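Small parts storage, revision three

Sep 29, 2018

The hardware drawer has been a problem for as long as I have had a bench. Screws from four suppliers, washers in the paper bags they came in, crimp terminals in a jar that used to hold capers. Finding an M3 nut took longer than fitting it. I have replaced the system twice already, and both times the replacement failed within a year.

Revision one was a stack of film cans. They seal well, but they are opaque, and the labels rubbed off. Revision two was a wall rack of small drawers from a Duvow catalog. The drawers had no stops. Pull one out slightly too far and the contents go on the floor. After the second time I swept up 100 mixed resistors I took the rack down and gave it to Annick Boyer, who keeps seeds in it and seems content.

Revision three is the flat compartment box. One lid, fixed walls, two latches at the front.

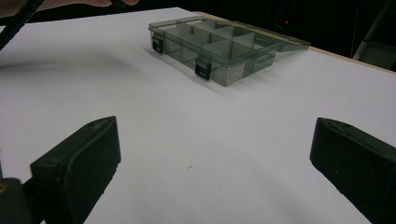 The requirements I wrote down before buying were short. The box had to be shallow enough to slide under the lower shelf. I wanted to see the contents from the side as well as from the top, so tinted was acceptable and solid color was not. The lid had to open all the way and stay there. A lid that stands at ninety degrees will come down on your knuckles when you reach into the back row, and it also blocks the light if the lamp is behind the box.

The last requirement was fixed dividers. This is where I disagree with Alun Gethin, who has used removable ones for years and sends me photographs of them. Removable dividers let you make a long compartment for cable ties or drill bits. They also ride up in their slots. A washer is thin enough to pass under a divider that has lifted by one millimeter, and once it has passed under you have two kinds of washer in two compartments and no way of knowing how many. For fasteners I will take fixed walls and waste some space.

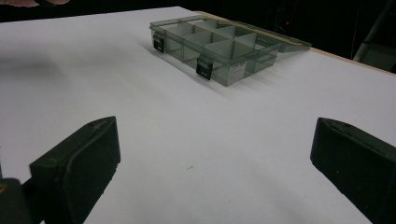 Lid folded back flat, both latches on the front wall.

My check goes in this order. Look along the top edges of the internal walls for any that stand low, since a low wall leaves a gap under the lid. Close the lid and look through it for the same gaps. Work each latch on its own, then both together. Turn the closed box upside down with one small washer in a corner compartment, shake it, and see where the washer ends up. If it has moved next door, the box is used for something larger, such as wall plugs.

Next comes the allocation. I used to sort by type: all screws in one box, all nuts in another. Amarachi Idahosa talked me out of it. Her argument was that nobody needs a nut without a screw, and that a box should hold everything for one thread size. I tried it on the M3 stock and have not gone back. Screws go in by length, shortest at the left. Nuts, plain washers and spring washers take the row nearest the latches, as they are needed most often and are the hardest to pick up.

Part numbers go on a card and not on the plastic. I print the grid on card stock at actual size, with one cell per compartment, and keep it under the box. The card can be reprinted when the contents change. Adhesive labels on the lid are a mistake I made with the film cans and I do not intend to repeat it. My own stock codes run to four digits – the M3 by 12 socket heads are 2072 – and four digits fit a small cell at a readable size.

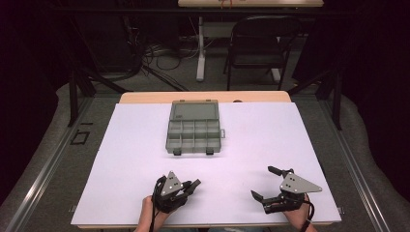
Three rows of four, nothing in it yet.

Fill level matters more than I expected. I stop at two thirds of the wall height. Beyond that the parts heap up in the middle and get under the lid, and the latches are then holding the lid down against a load. The M3 by 8 pan heads, which come in packs of 50, stay well under the line with two packs in. The penny washers do not, and the overflow lives in a Messtead tin on the shelf behind.

Ans Maes asked in the comments to the last post whether I line the compartments. I do not. Foam makes small nuts harder to pick out and holds swarf. For very small parts I tip the contents into a jar lid, take what I need and pour the rest back.

Still to do: M4, M5, and the electrical terminals, which I have been putting off. There are 103 of the blue ring type and they are all the same size, so they may stay in the caper jar until December.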